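4 Setting up the entrance corner

4.1 Before you start

Put the coat rack together first (section 3) and tighten the hooks by hand. Leave it for one night before hanging anything heavy on it, then tighten the hooks again.

You will need:
a tape measure
a soft cloth
the 2 felt rings from the Gulta parts bag
cable clips, if a lead has to cross the floor near the door

4.2 Placing the rack

1. Choose a spot on hard, level floor, near the door but outside its swing. On carpet, use the wide base plate.

2. Measure 31 cm from the wall to the centre of the pole. At this distance a thick winter coat hangs without rubbing the paint.

3. Wipe the underside of the base and stick on the felt rings. Press each one for a slow count of ten.

4. Stand the rack in place and push lightly at head height. If it rocks, turn the base a quarter turn and try again.

CAUTION: Do not stand the rack beside a heater. Keep coats, scarves and bag straps well away from a floor fan, even one with a grille.

4.3 Hanging coats, hats and bags

1. Hang the heaviest coat first, on the side nearest the wall.

2. Hang the next one opposite. Carry on in pairs.

3. Caps go at the top, by the strap or the rim. A cap hung by its peak will lose its shape.

4. Hang an empty backpack by the carry handle. Close the zips first and tuck in any loose straps.

5. A full backpack goes on a bench or shelf beside the rack. Each hook is rated for 9 kg, but a single heavy bag on one side can still pull the rack over.

Note: Umbrellas need the Jilus drip tray, sold separately. Water left on a laminate floor will get into the joints.

4.4 Cables

Run any lead along the skirting board and clip it every 500 mm. Do not pass a cable under the base of the rack. If a lead has to stay loose for the day, move the rack so that people reaching for a coat do not step on it.

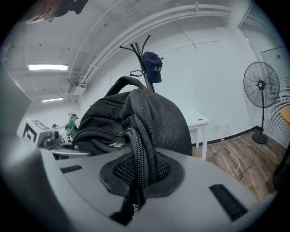 Dagmar Slanina: I would add a line to 4.3 about children's bags. Ours were always on the floor until we put a separate low hook on the wall by the rack. Also, step 2 in 4.2 is too tight for ski jackets. We went out another hand's width and it has been fine.

4.5 Monthly check

1. Take everything off the rack.

2. Turn each hook clockwise until it stops. Do not use pliers.

3. Lift the base and look at the felt. Replace it if it is worn flat or full of grit.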